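# Natov Expanding Book Rack: fine for what it is, once you ignore the box

The box has the word "revolutionary" on it twice. It contains a metal rack that gets longer when you pull the ends apart. I've owned a baby gate that did the same thing, and the baby gate didn't come with a leaflet about decluttering my life.

Still, the Natov has 2,155 ratings on the store page, most of them glowing, and I needed something to keep picture books upright on a table that can't have a shelf screwed to it. I bought one in November with my own money and have been using it since.
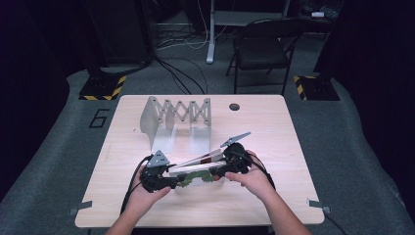

**R. Bakalis**
*Home and storage reviewer*

Silver-gray metal, an upright plate at each end, and a folding lattice in the middle with small round joints where the strips cross. Pull and it grows, push and it shrinks. Setup took less time than getting the plastic off.

I'll start with the claims, because there are a lot of them. Natov says the rack closes down to 300 mm. Mine stops a little short of that unless I lean on it, and when I let go it creeps back out again. If you're buying it to fit a tight gap, measure the gap and then be pessimistic.

It's also sold as "silent." The lattice clicks. It isn't loud, but I sort books early in the morning while other people are asleep, and I would not have picked that word.

The part I expected to hate was the base, and I don't. The plates sit flat on my light wood table and haven't marked it, which I can't say for the Jament bookends I had before. Those had rubber feet that left gray smears I'm still working on. I would put something soft under the Natov on a painted surface all the same. Bare metal on paint is asking for it.

## What I tried it with

Children's books are a mean test for any rack. They come in every height going, some weigh nothing, and the board ones are thick with rounded corners and pages that never want to close all the way.

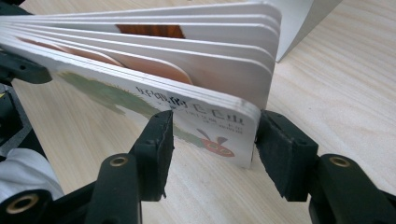 A tall paperback will sag between two neighbors and look sorry for itself, but it stays put. A chunky little book is a different matter. It needs pressure from both sides, and the Natov doesn't really provide any. The plates stand where you leave them, and the lattice between them has enough give that a heavy row can nudge one end outward over a few days. I push it back when I walk past. You may find that relaxing or you may find it maddening.

My copy of 好饿的毛毛虫, the Chinese edition of The Very Hungry Caterpillar, is the one I kept coming back to. It's small and thick, and it springs open the moment you stop holding it shut. Parked in the middle of a full row it behaves. At the end of a half-full row it slowly opens itself and shoves its neighbors along.

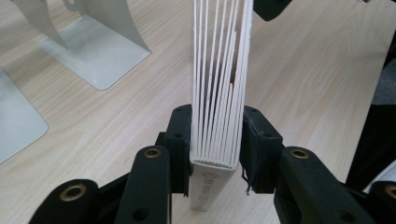 *Spine down, pages doing as they please.*

The printing on the spine is tiny, too, so once the book is in the rack I find it by color and guesswork. I can't blame Natov for that. I can blame them for the leaflet, which shows a row of matching hardbacks that no child has ever been near.

## Against the other one

The obvious rival is the Drakix, which costs more and has a fixed length. I borrowed one for a while. It's heavier, it doesn't click and it doesn't creep. It also takes up the same amount of table whether it holds two books or twenty, and on a table where people do things besides store books, that got old fast.

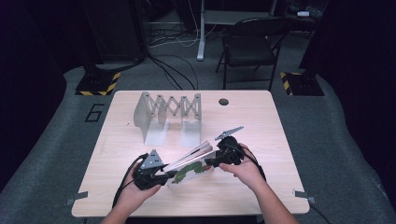
So I went back to the Natov, a bit grudgingly. I can squeeze it up at the back of the table next to the cable hole and have the front free. That one habit has kept it in the house past the 60-day return window, which I did have written down.

**Good**

- Easy to shorten when you want the table back
- No scratches so far
- Stands up without any fixings

**Less good**

- Creeps outward under a heavy row
- Clicks
- Closed length is optimistic
- Matte metal picks up every fingerprint

I can't see where 2,155 people found all that enthusiasm. For light books and a shared table, get it if it's on sale. If your row is mostly thick board books and never moves, pay the extra for the Drakix.

**Score:** 3 out of 5. It would be a 3.5 if the joints were stiffer.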